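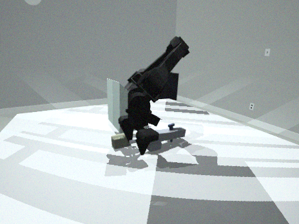
Render: brazo robótico negro sobre superficie clara, sala gris

Foro de autónomos > Cobros y clientes > Cliente que paga siempre tarde, ¿cobrar anticipo?

lumbre_gris
14 ago 2020
Buenos días a todos. Primero pido perdón por mi español, no es mi lengua materna, pero trabajo aquí desde hace varios años y prefiero escribir en el idioma del foro.
Mi situación es la siguiente. Trabajo por mi cuenta, hago imágenes 3D y pequeñas animaciones para empresas. Tengo un cliente, lo llamaré Jemex porque así se llama la carpeta en mi ordenador, que me da trabajo con regularidad y es muy amable por teléfono. El problema es que paga siempre tarde. La última factura era de 1.044 euros, con vencimiento a 30 días, y la he cobrado mucho después, tras tres correos y una llamada. Ahora me piden un trabajo nuevo para octubre, más grande que los anteriores.
Mi pregunta es si puedo pedir un anticipo a un cliente antiguo sin ofenderlo. Con los clientes nuevos lo hago siempre, con este nunca lo hice, y me parece un poco como decirle que ya no confío en él. ¿Cómo lo formulan ustedes?

tornillo_bis
Pídelo y punto. No tienes que formular nada especial. "Para reservar las fechas de octubre necesito el 40 % a la aceptación del presupuesto". Si se ofende un cliente que paga tarde, pues que se ofenda.

mareabaja
No estoy de acuerdo con tornillo_bis. A un cliente de años no se le cambian las condiciones en el mismo presupuesto, de golpe. Yo llamaría antes. Muchas veces el que te encarga el trabajo no sabe ni cuándo te pagan, eso lo lleva administración y él piensa que está todo resuelto. A mí me pasó con Rowlands: estuve medio año enfadada con la persona equivocada.

tornillo_bis
Medio año enfadada y sin cobrar, querrás decir :)

mareabaja
Cobré todo. Tarde, pero todo. Y sigo trabajando con ellos, que también cuenta.

papelsecante
Un dato práctico que falta. ¿En qué día del mes mandas la factura? Hay empresas que hacen una sola remesa de pagos al mes y si llegas un día después del cierre, te vas al mes siguiente. Yo facturaba siempre el último día por costumbre y con un cliente eso me costaba un mes entero cada vez. Pregunta el día de cierre y el día de pago, es una pregunta normal y te la contestan sin problema.
Otra cosa: ¿pones número de pedido? En algunas la factura sin número de pedido se queda en un cajón.

lumbre_gris
Gracias por las respuestas. Contesto por orden.
La factura la mando cuando entrego el trabajo, es decir, cualquier día. Número de pedido no me dieron nunca y yo no lo pedí, tampoco sabía que fuera importante. Lo preguntaré.
Sobre llamar antes: creo que mareabaja tiene razón en que la persona que me encarga los trabajos no conoce mis facturas. Cuando le hablé del retraso se quedó muy sorprendido — o lo pareció, por teléfono es difícil saberlo.

cuatroesquinas
Yo soy de la otra parte, llevo proveedores en una empresa mediana. Os cuento cómo se ve desde aquí. Entran unas 200 facturas al mes y las que se pagan a tiempo son las que vienen completas y al buzón correcto. Si la mandas solo a tu contacto, depende de que él la reenvíe, y no la reenvía.
El anticipo no ofende, pero da trabajo: hace falta una factura de anticipo aparte y luego descontarla bien en la final. Si el importe es pequeño, por ejemplo 300 euros, en mi departamento ponemos mala cara. En un proyecto grande es normal.

tornillo_bis
La mala cara de administración me da bastante igual. El plazo está escrito en la factura. Y hay intereses de demora, que existen por ley y casi ningún autónomo los reclama.

cuatroesquinas
Reclámalos, estás en tu derecho. Solo digo cómo funciona. He visto a un proveedor reclamar 13 euros de intereses y al año siguiente ya no estaba en la lista. No me parece justo, pero lo he visto.

papelsecante
Pues yo con ese cliente no querría estar en la lista.

grirkix_norte
Llego por el buscador. Yo vivía en Grirkcombe y allí lo que hacíamos era partir el proyecto en fases: entrega, factura, y la fase siguiente empieza con la anterior pagada. No se llama anticipo y el cliente no lo siente como desconfianza. Para animación va bien: guion gráfico, modelado, movimiento y render final.

mareabaja
Eso me gusta más que el 40 %. Y si se retrasan, se retrasa su entrega, no hace falta discutir.

tornillo_bis
Es un anticipo con otro nombre, pero lo acepto.

lumbre_gris
He hablado con ellos por teléfono. El cierre es el día 20 y existe un buzón de facturas que yo no conocía. Para el trabajo de octubre les he propuesto tres fases, con pago de cada una antes de empezar la siguiente. Me han dicho que lo consultan. Dejo el hilo abierto y escribiré cuando tenga respuesta.

cuatroesquinas
Pide también que te confirmen por correo lo del día 20, que los cierres de diciembre suelen ser distintos.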